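Gelau Student Robotics Project
Progress report to the Grandivmont Fund
Submitted 2025-03-21 by Sixten Rønning, project lead

1. Period covered

This report covers the work since the start of the school year in September. It follows the headings in the grant agreement. Spending is reported on the separate form, which the school office sent with this document.

2. Summary

The student group has a working arm station and a set of serving tasks that students can set up and run without an adult at the controls. Data recording is behind the plan. The written course material is ahead of it. We are asking for one change to the plan, described in section 7.

3. Students and sessions

We have 15 students enrolled. Two left during the fall because of scheduling conflicts with band, and both places were filled from the waiting list. Sessions run after school and last two hours. Attendance has been good except in the weeks before midterms, when we shortened sessions and used the time for writing up notes.

Students work in small teams. Each team has a person on the controls, a person at the table who resets the objects, and a person keeping the log. They trade jobs during the session. At the start of the year most students wanted the controls and avoided the log. We now require every student to have kept the log for a full session before taking the controls, and the logs have improved a good deal. Earlier entries often said only "failed." Current entries say where the fingers were, which way the object was turned, and what the operator tried next.

4. Technical work

Arm and gripper. The gripper was installed and tested in the fall. The first set of finger settings closed too far on soft items and left marks on them. A student team rewrote the closing routine so that the fingers slow down before contact and stop at a set position for each object. The settings are kept in a plain text file that younger students can edit.

Wrist camera. The camera mount was printed at school. The first version flexed when the arm stopped suddenly, and the picture shook. The second version is thicker at the base and has held up. The camera sits close to the fingers, so the housing takes up much of the view. Students have learned to approach an object in a way that keeps it visible for as long as possible before the fingers close.

Serving tasks. The plan called for table tasks using ordinary items. The students chose a breakfast theme. The tasks now in use are moving a bread roll onto a plate, moving a roll from one plate to another, and clearing the table into a bin. Curved rolls have been the hardest items. They can turn as the fingers close, and a grip near one end lets the other end swing down. Teams have been comparing grips at the middle with grips closer to the end, and trying different heights over the plate before letting go.

Task software. The Lesico scheduling tool, which one of our seniors began last year, is now used to start and stop each run and to name the files. It crashed often in the fall. The cause was a naming conflict when two runs were saved in the same minute, and this has been fixed.

5. Recorded runs

Our target for this period was 100 complete recorded runs across all tasks, with matching log entries. We did not reach it. Part of the shortfall comes from the file naming problem, which overwrote runs before we noticed it. We also threw out a set of early runs made with the flexing camera mount. The students made that decision after looking through the recordings, and I agreed with it.

We expect to reach the target before the end of the school year. The station is stable now, and resets between runs go faster with the fixed table layout.

6. Course material and outreach

The course material consists of 8 short units, starting with safety and basic arm movement and ending with a complete serving task. All units are drafted. Six have been tried with students and revised. The remaining two cover reading the recordings and planning a student experiment, and they will be tried this spring.

Students from the Etim after-school program visited during the winter and worked through the first unit. They were younger than the group we wrote it for. The movement exercises went well, but the safety section had too much reading. We have split it into shorter pieces with a practice step after each one. The Etim staff have asked to come back.

7. Problems and requested change

The main problem this period was storage and setup time. The school room is shared, and the arm has to be put away after each session. Setup and calibration used up a large part of the first half hour. Students wrote a setup checklist, and that has helped, but the time is still a concern.

The original plan set aside money for a second camera. We would like to use that money for a rolling base with a locking top so the arm can stay mounted between sessions. The wrist camera is enough for the tasks in the plan. The total budget would not change. A quote for the base is included with the spending form.

8. Next period

The group will finish the recorded runs, try out the last two units, and hold the return visit with Etim. Each team will also run a small experiment of its own choosing and write it up in two pages. Two teams have already picked grip position on curved rolls, and we have asked them to agree on a shared log format so their results can be compared.

We would appreciate a decision on the requested change before the spring break so that the base can be ordered in time. Questions about this report can be sent to me through the school office.
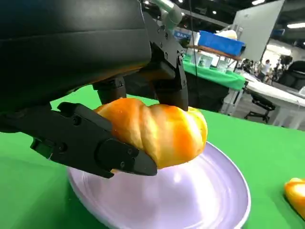
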